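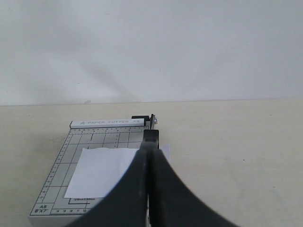

Trevor Stockdale writes that the season-ticket renewals for the Tunstall women's basketball program stopped going out again on Saturday, this time partway through the second batch, and that he has a lobby full of very patient people who would like to know if they still have their seats. He adds that he tried turning everything off and on, twice, and that he is sorry to be a bother.

Posted Saturday, 4:40 p.m. by Sunee Sombatkul
Filed under: Ticketing & Rosters > Email and Renewals > Open

Hi Trevor, you are no bother at all, and thank you for writing it up so carefully! I know game day is the worst possible time for this, so let me go through what I've found so far and then what I'd like you to try.

I pulled the send log for your account. You have 3,157 contacts on the renewal list, and Cemeo is set to mail them in batches of 300. The first batch went out clean. The second one stopped after 50 messages with a "merge field empty" error, and once it hits that error it parks the whole queue, so everyone after that point has heard nothing from you (which explains the lobby, poor folks).

The empty field is {seat_section}. When you moved the home games over to the Ivcombe gym, the old section names were retired, and anybody who hadn't been given a new seat yet was left with a blank. I found 60 of those. They're mostly in what used to be the baseline bleachers, plus the pep band parents, who seem to have been on a list of their own that came over from the old Lasetti spreadsheet.

Could you try this when the crowd thins out:

1. Go to Contacts, then Filters, and choose "Section is blank."
2. Select all of them and set the section to HOLD. Please don't delete anyone, even the ones that look like duplicates.
3. Open the parked queue and press Resume. Don't press Restart, or the people who already got their letter will get a second one.

Update, 6:15 p.m.
Trevor called in from the scorer's table. Steps 1 and 2 are done, but Resume was grayed out for him. That was a permissions thing on our end, and I've switched his login to program manager. He can see the button now and will press it at halftime.

Update, 7:50 p.m.
Queue is moving. Third batch finished with no errors, fourth in progress. Trevor, the HOLD folks will get the letter without a section line, so you may want to phone them once the coaches settle the baseline seating. I'm leaving this ticket open until the last batch clears, and I'll look in on it again before I go to bed. Hope the second half went your way!

Status: Waiting on send completion
Assigned to: Sunee Sombatkul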